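Who is watching the waiting room?

My dentist has eleven cameras. I know this because I had a long wait in March and a crown that needed distracting from. There were two over the reception desk, one on the fish tank, and a whole family of them going down the corridor towards the room where the actual dentistry happens. There was one pointed at the coat rack. In all my years of attending I have never had a coat worth that sort of attention.

I don't object to cameras. I should say so early, as people who write about cameras are generally assumed to live in a shed with foil on the windows. I spent nine years managing the buildings side of a small group of clinics, and I signed the purchase orders for a good number of the things. Some of them earned their keep. The one above our drugs cupboard in Otthorpe settled an argument in four minutes that would otherwise have gone on for a fortnight and ended in a resignation. The one on the back gate told us which delivery driver kept clipping the bollard. I would buy both again tomorrow.

What I object to is the way they are sold, and the way those of us with a budget and a vague feeling of unease go along with it.

The sales visit goes like this. A pleasant person in a fleece arrives with a tablet and asks to be walked round the premises. At every doorway they stop and breathe in through their teeth, the way builders do when shown another builder's work. "And what have you got covering this?" they say. You say you have nothing covering this, it's the cupboard with the mop in it. They write something down. By the end of the tour you have been made to see your own workplace as a chain of mop cupboards, every one of them an open invitation to the criminal classes.

Then comes the quote. Ours, from an outfit called Rellholm, ran to 80 pages. I read all of it, which I suspect made me unusual among their customers. The first part was about risk and had a great many triangles in it. The middle was a plan of our building so thick with overlapping cones of vision that it looked like a badly folded umbrella. The last part was the price, followed by the yearly price, followed by the price for looking at any of it on a telephone.

Nowhere in those pages did anyone ask what had gone wrong at the clinic before. I went and looked it up myself in the incident book. In the previous two years we had recorded a stolen charity tin, a shouting match over a parking space, three falls, and a man who had gone to sleep in the disabled toilet and had to be woken with a broom handle from over the top of the door. A camera would have helped with the tin, I grant you. It contained foreign coins.

The falls were more interesting. All three happened in the same place, where the carpet in the entrance gave way to vinyl and a metal strip had lifted at one end. The quote proposed a high-definition dome directly over it. We would have had beautiful pictures of people going down. I put four screws in the strip and the falls stopped, at a cost I was never able to get anyone interested in.

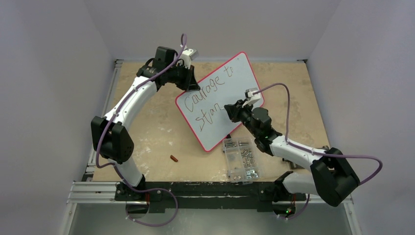 Photo: Rácz / supplied

There's a phrase in all the brochures, "peace of mind", and I've begun to wonder whose mind they have in it. It can't be the patient's. A patient in a waiting room is already doing a fair amount of pretending. They are pretending to read, pretending not to know the woman from the chemist's, pretending that the leaflet in their hand was picked up at random. Put a lens over them and they pretend harder. We had a sexual health session on alternate mornings, and the week after the reception camera went up there was a noticeable fashion for hats.

Nor was it the staff's. The reception team took the camera over their desk to be for the protection of the reception team, as they had been told. That lasted until somebody in head office mentioned, in an email about something else altogether, that the phones seemed to be left ringing for rather a long time after lunch. After that a tall plant appeared on the end of the desk. It was a healthy plant and it was turned regularly, and I never heard anyone say a word about it.

So I think the mind in question must be the manager's. I was the manager, and I can report that it works beautifully for a month. You walk past the monitor in the back office with its grid of little grey rooms and feel that matters are in hand. By the second month you have stopped looking. By the sixth, one of the squares has gone black and you have formed the impression that it was always black, that it may in fact be a picture of somewhere dark.

The footage is the other thing. Once you have it, you have to keep it, and then you have to stop keeping it, and you must be able to say when you did each. People are entitled to ask for the bits with them in. When the first such request reached me I discovered that the system would export a clip only in its own private format, playable on its own private software, which would run on exactly one computer in the building, and that this was the computer with the black square on it. It took me most of three days to get ninety seconds of a gentleman at a counter, with everybody else blurred out. He wanted it to prove to his wife that he had been. I hope it did the trick, though by the time I'd finished with the blurring he could have been anyone.

I am told things have moved on. A friend's practice has the Evon package, where the cameras have been taught to decide for themselves what's worth recording. It sends her an alert when it sees "unusual behaviour". In her first week she had 1,417 of them. Unusual behaviour included a toddler, a wheelchair going backwards, the window cleaner, and a helium balloon left over from a retirement, which drifted about the physiotherapy room all night setting things off like a small silver burglar. She turned the alerts down, then down again, and now they come once a day in an email she has a rule for.

The usual reply to all this is that you'll be glad of it the one time you need it. I take that seriously. There are places and hours where staff in clinics get hurt, and anyone who has worked a late desk with a queue of frightened, drunk or furious people on the other side will tell you so. If they say they want a camera there, put one there, and put a good one. Ask them where. They'll tell you to within six inches, and it won't be where the cone was on the plan.

They will very likely ask for something else as well. When I finally did the asking, which was embarrassingly late in my career, the list that came back had one camera on it. The rest was a second person on the desk after six, a door behind reception that opened outwards, a light in the car park that came on before you reached your car instead of after, and a button that rang somewhere other than an empty office. The light cost £500 with fitting. The door was a bit more. The second person, of course, was out of the question, people being an annual expense and cameras being (for reasons I never got to the bottom of) an investment.

That accounting is the whole trouble, I think. A camera can be bought once, photographed for the newsletter and put on a list of things that have been done. Head office would find £1,000 for another pair of domes inside a week, and send someone to look at them. Ask the same people for four evening hours of a receptionist's time and you would be invited to write a paper. I wrote the paper. It had no triangles in it, which may have been my mistake.

If you run a clinic and the person in the fleece is due on your doorstep, get the incident book out before they arrive. Read the last couple of years with a cup of tea. Mark everything a camera would have prevented in one colour, and everything it would merely have watched in another. Then see how much of your second colour could be dealt with by screws, bulbs, or somebody walking down the corridor now and again to say hello. Take that page on the tour with you and hold it where it can be seen. Ask what happens to the recordings, who can look at them, and whether you can get them out without a three-day course. Ask, too, what the yearly price will be in year four.

You may still end up buying some. I did, and I've told you two of them were worth having. The rest, as far as I know, are still up there, apart from the one over the entrance, which came down when the ceiling was painted and was found in a box when I left. The box was in the mop cupboard.

My crown has held up well, by the way. I'm due back for the other side, and I shall be wearing my better coat.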